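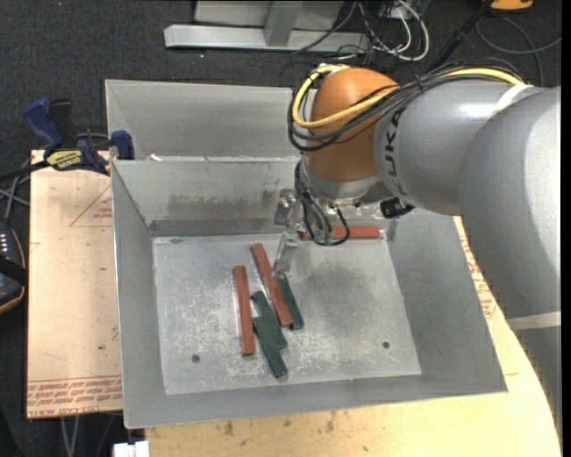 Grasping diary: the bin job, week two

Well, we've made it to the last newsletter of the year, and I promised you an update on the grasp collection, so grab a coffee. This is my corner of Zultura, and as of Monday, December 23, 2024 it is also the warmest corner of the building, which is the nicest thing I can say about it this month.

For anyone who skipped the last item: we're teaching a network to pick long skinny blocks out of a metal bin, and for that it needs examples, heaps of them, good and bad. The arm goes in, closes on something, lifts, and we log whether it came up with a block. Then it drops the block back in the bin and has another go. We keep the failures too! People always ask me about that, and yes, a miss is every bit as useful to the learner as a clean pick, as long as the label is right.

We run 6 blocks at a time, red ones and dark green ones. I argued for more (a proper heap is so much more fun to watch) but with six you get a nice mix. Some end up side by side in the middle, and every so often one goes and lies flat along the base of the wall, where it's miserable to reach. Those wall cases are what I'm after right now. In the first batch we had hardly any, and the model we trained on it, which we call Arnex, would come down beautifully over the center of the bin and then go all shy near the sides.

So the new routine is this: after every 20 attempts I stop the arm and rearrange things by hand. I push a block up against the wall, lay two of them right alongside each other, or set one pointing at a corner. Then I step back out, close up, and hit go. A batch is 100 attempts, so that's a lot of getting up and sitting down again, and my step counter is delighted.

A couple of things I've learned along the way. Scratched metal throws the light around more than I expected, and the floor of our bin is scuffed all over and covered in whitish scratches. I was going to swap it for a fresh one and then changed my mind — I'd like Arnex to see an ugly bin from the start. Also, check your cables before a long run. The ones hanging around the wrist like to drift into the camera's view, and I lost most of an afternoon of depth readings before I caught it.

Labels are the boring bit. The gripper reports how wide it is after closing, and anything wider than fully shut counts as a pick, except when it has pinched a block by the very end and the thing slides out on the way up. I go through those by eye, 2 passes each, usually with the radio on.

After the break we start on Pisusley, which is the same job with mixed shapes, and the folks on the Sầm project have asked to borrow our logs for their own training. They're welcome to them, once I've fixed the file names. The arm is powered down until January, so please leave the blocks where they are if you're in over the holidays!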